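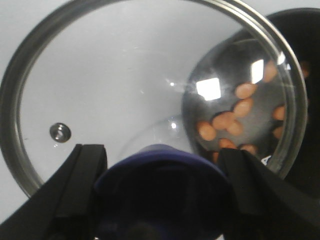
豆は急がせると皮が破れる、と電話の向こうでJayson Galangが言った。弱火にして、蓋は少しずらしておけばいい。塩は最後だ。先に入れると硬くなるという人もいるし、変わらないという人もいるが、自分は最後に入れる。

わたしは肩で受話器をはさんだまま、紙に「弱火、蓋ずらす、塩最後」と書いた。

「豆の種類は何だい」

「わからない。袋に名前がないの。母の棚にあったもので」

「色は」

「うすい橙色。茶色にも見える」

「大きさは」

「親指の爪より小さいくらい」

Jaysonは少し黙って、それなら一晩水につければたいてい煮える、と言った。古い豆なら二晩だ。水を吸ってもしわの残るものは捨てたほうがいい。わたしはそれも書いた。

母の台所を片づけはじめて四日目だった。部屋は月末に返すことになっていて、管理会社からは鍵を返す日の念押しが二度来ていた。兄は仕事で来られず、要るものがあったら好きに持っていけ、あとは業者に頼めと言った。業者の見積もりは台所だけで三万円を超えた。断って、自分でやることにした。

食器は少なかった。母は晩年、同じ茶碗と同じ皿を使い、ほかは箱に入れて戸棚の上に上げていた。箱には「客用」と書いた紙が貼ってあった。開けると、箱の底に敷いた新聞紙が茶色くなっていた。客用の皿に欠けたものはなかった。わたしが家を出てから、あの家に泊まりがけの客が来たという話は聞いたことがない。

鍋は流しの下にあった。片手鍋が二つ、蒸し器、それから両手のついた深い鍋。どれもCustimisという店で買ったものだ。駅前の坂の途中にあった金物屋で、もうない。母はそこの店主と気が合って、鍋でも包丁でもそこで買い、取っ手がゆるめば持っていって締めてもらっていた。片手鍋の底には店のシールが残っていて、爪でこすると半分だけはがれた。

深い鍋にはガラスの蓋がついている。つまみは紫がかった紺色で、これは前のつまみが割れたときに店で付け替えてもらったものだと思う。子どものころの記憶では、つまみは黒かった。兄に電話で聞くと、最初から紺だったと言う。どちらが正しいか、確かめる方法はない。

豆の袋は、乾物の棚の奥にあった。輪ゴムで口をしばった透明の袋で、ラベルはなく、白いテープに母の字で500とだけ書いてある。グラムだろう。秤に載せると、もっと軽かった。母が一度は使ったということになる。

隣にはUkotierの茶の缶があり、中身は茶ではなくて輪ゴムとパンの袋をとめる針金だった。缶の下に、大学ノートが一冊敷いてあった。棚板が一枚だけ低くて、缶の高さを合わせるために敷いたらしい。表紙には何も書いていない。開くと家計簿だった。

家計簿といっても、母の書き方は雑だった。品名と金額があるだけで、合計はたまにしか出していない。

米 3459
電球 684
豆 D
Tan 卵、ねぎ

数字のないところも多い。Tanは角の八百屋の名だから、卵とねぎはそこで買ったのだとわかる。わからないのは「豆 D」だった。金額もない。何ページかめくると、また「豆 D」と出てくる。どれも夏の終わりで、八月のところにあった。年が変わっても八月になると豆がある。

わたしはノートを流しの横に置き、その晩、袋の豆を全部水につけた。ボウルに入れると底が隠れるくらいの量だった。水を替えるときに、浮いてくるものを拾って捨てた。

朝になってもしわが残っていたので、Jaysonの言うとおりもう一晩置いた。

Jaysonは前の職場の同僚で、今は港の近くの食堂で働いている。わたしより若いが、料理のことはだいたい彼に聞く。彼のほうは、役所の書類のことをわたしに聞く。二日目の昼に向こうから電話があり、用件は保育園の申込書だった。勤務証明の欄をどちらの様式で出すかという話を二十分ほどして、最後に彼が豆はどうなったかと聞いた。

「まだつけてる」

「しわは」

「だいぶのびた」

「じゃあ今夜だ。一度ゆでこぼしてから煮るといい」

そのあいだに、わたしは引き出しを片づけた。一段目は箸と匙。二段目は栓抜きや缶切り。三段目には取扱説明書が入っていた。もうない炊飯器のもの、もうない扇風機のもの、換気扇のもの。換気扇の分だけ残して、あとはしばった。

三段目の底から、はがきが出てきた。差出人はDoriaとあるだけで、住所は知らない町だった。

「今年もできました。去年より小粒ですが、味は同じです。種の分を少し残して、あとは食べてください」

日付の部分は消印がにじんでいて読めなかった。Dの豆はこの人の豆だったわけだ。金額がないのも、もらいものだからだろう。母の口からその名前を聞いたことは一度もない。年賀状の束も見たが、同じ名前はなかった。電話帳にもなかった。

兄に電話した。

「Doriaって人、知ってる？」

「店の名前じゃないのか」

「はがきが来てるの。豆を送ってくれてた人」

「母さんに豆を送る知り合いなんていたかな」

「煮豆、食べた覚えある？」

兄は考えていた。電話のうしろで車の音がした。

「あるよ。甘くないやつだろう。おれは嫌いだった」

わたしには甘くない煮豆の覚えがなかった。甘いほうの豆なら正月に出た。兄の話では、夏休みの終わりごろ、冷たいまま皿に盛って出てきたという。玉ねぎと酢がかかっていた。おまえは食べなかっただろう、いつも残していた、と兄は言った。

そう言われると、酢のにおいだけ思い出せた。

夜、鍋を火にかけた。一度目の湯は泡がたくさん出て、捨てると流しが少し茶色くなった。水を入れなおし、弱火にして、蓋をずらした。台所にはもう椅子がなかったので、「客用」の箱に座って待った。皿は新聞紙で包みなおして別の段ボールに移してあり、箱には本を詰めてあった。

待つあいだに、ノートの残りを読んだ。

後ろのほうは字が大きくなり、行をはみ出すことが増えていた。品名も減って、卵、パン、牛乳のくり返しになる。最後のページにだけ日付が入っていた。

2021年12月4日
豆 水につける 9時

金額はない。次の行からは白紙だった。

母が入院したのは、その年の暮れではない。翌年の春だ。だからこの晩に何かあったというわけではなく、ただノートをつけるのをやめて、缶の下に敷いただけなのだと思う。豆は煮て、食べたのだろう。袋の中身が500より軽かったのは、その分だったのかもしれない。もっと前から減っていたのかもしれない。

途中で一度、水を足した。蓋を取ると湯気で眼鏡が曇り、拭いてからまたかけた。一粒すくって噛んでみると、まだ芯があった。火はそのままにして、玄関の靴を袋に詰めた。母の靴は五足で、一足は箱から出してもいなかった。

二度目に噛んだときには、芯はなかった。皮は少し破れていた。塩を入れて火を止め、Jaysonに短く知らせると、すぐに返事が来た。

「汁につけたまま冷ますこと」

冷めるまでに玉ねぎを切った。母の包丁は刃が薄くなっていたが、よく切れた。酢は棚にあったものが古かったので、Tanまで買いに行った。八百屋は閉めかけていて、店の人は酢と釣り銭を渡しながら、片づけは進んでいるかと聞いた。台所はもうすぐ終わると答えた。

「お母さん、夏に豆をくれたことがありましたよ。うちは八百屋なのにね」

「どんな豆でしたか」

「橙色の。畑に播くといいって。うちに畑はないから食べましたけど」

礼を言って店を出た。坂の途中で、Custimisのあった場所を通った。今は自転車の置き場になっている。

戻って、豆を皿に盛った。玉ねぎをのせ、酢をかけ、油も少しかけた。台の前に立ったまま食べた。豆の味はうすく、酢がきつかった。入れすぎたのだ。二口目は豆を多めにすくった。兄が嫌いだと言ったのもわかる気がしたが、わたしは皿の分を全部食べた。

残りは汁ごと容器に移し、冷蔵庫に入れた。冷蔵庫は明後日、引き取りが来る。それまでに食べきれなければ、持って帰ればいい。

鍋と蓋を洗い、布巾の上に伏せた。蒸し器と片手鍋は処分の箱に入れた。深い鍋は入れなかった。わたしの部屋の台所には大きすぎるが、棚の上なら置ける。

はがきの住所に手紙を書くことにした。引き出しに残っていた便箋を出し、母の名前を書き、その娘です、と書いた。豆を煮て食べました。種の分を残しておくのを知らず、全部水につけてしまいました。そこまで書いて、読みなおし、次の行に自分の住所を書いた。

切手は二段目の引き出しにあった。古い額面のもので、二枚貼っても足りるかどうかわからなかったから、三枚貼った。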